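Products > Press and Media > Celebrity News Monitoring > Esura Desk

Esura Desk: entertainment news alert and archive service

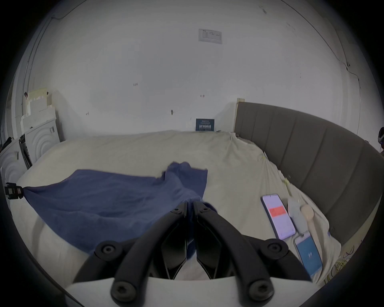 According to Isabelle Penner, the alerts come in quickly enough, but the hospital and court filters need to be set up on the first day, otherwise the queue fills with reposts of the same item.

Esura Desk collects published stories on actors, musicians and television presenters, groups the ones that cover the same event, and sends a single alert to the subscriber. It is supplied to magazine desks, picture editors and publicists. The service is sold by Soltura under annual licence.

Sources
The standard licence covers 400 titles, made up of newspapers, weekly magazines, trade papers and agency feeds. Gossip blogs are held in a separate list and are switched off by default. Social media posts are included only where a listed title has quoted them.

Grouping
Stories are matched on name, place and event type. The first title to publish is shown at the top of the group, with later versions below it in order of time. Where a later version changes a fact, such as the name of a hospital or the date of a cancelled appearance, the changed line is marked. Statements from a representative are tagged separately from unnamed sources.

Name lists
Each account may follow up to 2000 names. Stage names, married names and former band names can be attached to one entry. Accented and unaccented spellings are treated as the same name unless the user turns this off.

Alerts
Delivery is by email or through the browser panel. Alerts can be held overnight and released as a digest. The embargo flag is for information only and doesn't block forwarding.

Archive
Groups are kept for six years. Full text is available where the publisher permits it; in other cases the headline, opening line and link are stored. Corrections and withdrawn stories remain in the archive with a notice attached.

Licence and users
The standard licence includes two named users. Further users are charged individually. Exports to Prostum are supported in the current version. The older Zürcher format was dropped in November and is no longer available to new accounts.

Not included
Picture rights, transcripts of broadcast interviews, and translation.

For a trial login, write to Rodrigo Azevedo in the sales office, stating the number of names to be followed.

We use cookies to remember your settings. Accept | Manage

Contact | © Soltura | Back to top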